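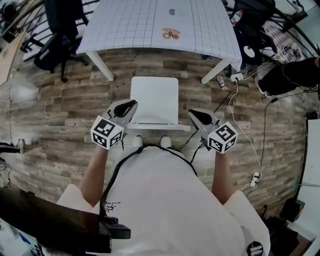
One of our white stools on the front room floor, with the checked cloth on the table behind it.

About Clustomus

Hi, I'm Spyros Nikolaidis, and together with my brother Sorin I run Clustomus, a small furniture shop in Millby. We sell stools, tables, table covers and a few other plain things for people who don't have a lot of room. Mostly white things, if I'm being fair about it! We do carry a green stool now and then, and it sits around until my mother takes pity on it.

I started this business because of a kitchen. My first apartment had one so narrow that the oven door hit the opposite cabinet, and I spent two years eating standing up. Then I found a little square-topped stool at a yard sale and my life got noticeably better. I ate on it, I ate off it, I stood on it to get at the smoke alarm, and when friends came over it was the side table (and the bar). I wanted another one and couldn't find it anywhere. Sorin was working for a plastics company at the time and knew who to call, and the long version of that phone call is how we ended up with a stack of stools in our parents' garage.

We sold the first 40 out of that garage. My father helped load them into people's cars and gave everybody advice about tying down a trunk, whether they had a trunk problem or not.

These days we have 800 square feet on the ground floor of the old Soltani building, split into a front room and a stockroom. The front room is where you come in and try things. The stockroom is where Sorin is when you can't find Sorin.

What we sell

The stool is still the heart of it. White plastic, square flat top, light enough to carry with one hand while you've got a laundry bag in the other. The flat top matters to me more than I can explain to normal people. A lot of stools have a dip in the seat, so your coffee mug slides to the middle and leans. Ours you can put a plate on.

Then there are the tables. We like a simple white table with white legs, long enough for homework at one end and dinner at the other, and we'll help you work out what fits before you buy. Bring measurements. Bring the width of your front door too, please, I am begging you. We once spent a whole evening on a stairwell landing with a customer, a table and a very patient downstairs neighbor.

The covers came later and they're now what people ask for most. The favorite is the white one with the light gray grid, which we call the Tastulum. It looks tidy even on a table that isn't, and it's wonderful for anyone who sews or wraps presents, as you've got straight lines to follow wherever you lay things down. My aunt cuts her cookie dough by it. Wipe it with a damp cloth and a little dish soap, and if it's been folded in the mail, leave it out flat overnight and the creases relax.

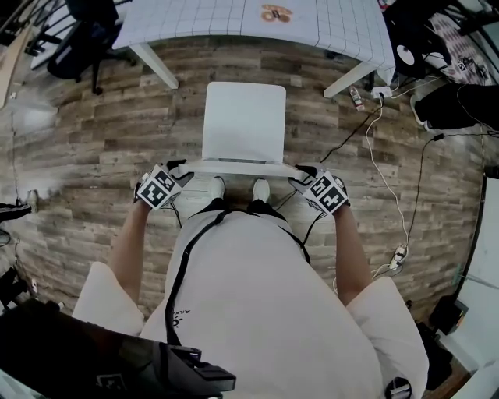
The front room

You're welcome to come and sit on things. We have a table up with a grid cover on it so you can see how one looks in real life, with stuff on it, and there's a wood-plank floor underneath that's much closer to what most people have at home than shiny showroom tile. Pull out a chair and stay a while. Put your elbows on the table. Push on the corners. If you're buying for a small kitchen, we've got a roll of painter's tape behind the counter and I'll happily mark out your room on the floor, fridge and all. It takes ten minutes, and plenty of people change their mind about a size once they've walked around inside the tape.

Kids can come too. They're better at testing stools than we are.

Delivery and returns

We deliver in Millby ourselves, in the van, for a flat fee, and we ship covers and stools anywhere in the country. Tables are pickup or van only. We tried shipping tables for one summer and I don't want to talk about it.

If something doesn't suit, you've got 96 days to bring it back. Sorin wanted 90 and I wanted 100, we argued all through a family birthday, and our cousin picked a number so we'd stop. Bring the receipt if you have it. If you don't, we can usually find you by last name.

Where we are now

We passed 4,000 stools last spring, and I still get a silly grin when I spot one on somebody's porch with a geranium on it. We're still two brothers and some part-time help on the busy weekends, and we'd like to stay close to that size. I like knowing which table went up which stairs.
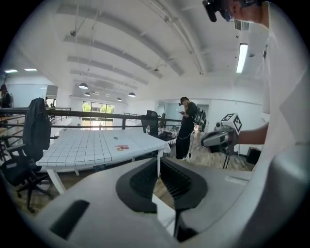
Page last updated: October 14, 2019

A couple of new things to mention. The bigger Tastulum cover is back in stock, the one that hangs down properly at both ends of a long table, and we've put the grid in a darker line too for anyone who found the gray hard to see in the evening. There's also a short bench coming, the same height as the stool, so the two will line up along one side of a table. Sorin has been sitting on the sample at lunch and has no complaints so far, though he did ask for it in green.

If you want to be told when the bench arrives, leave your name at the counter or use the form on the contact page. I read those myself, usually at night with a snack, so you'll get an answer by the next morning.

Spyros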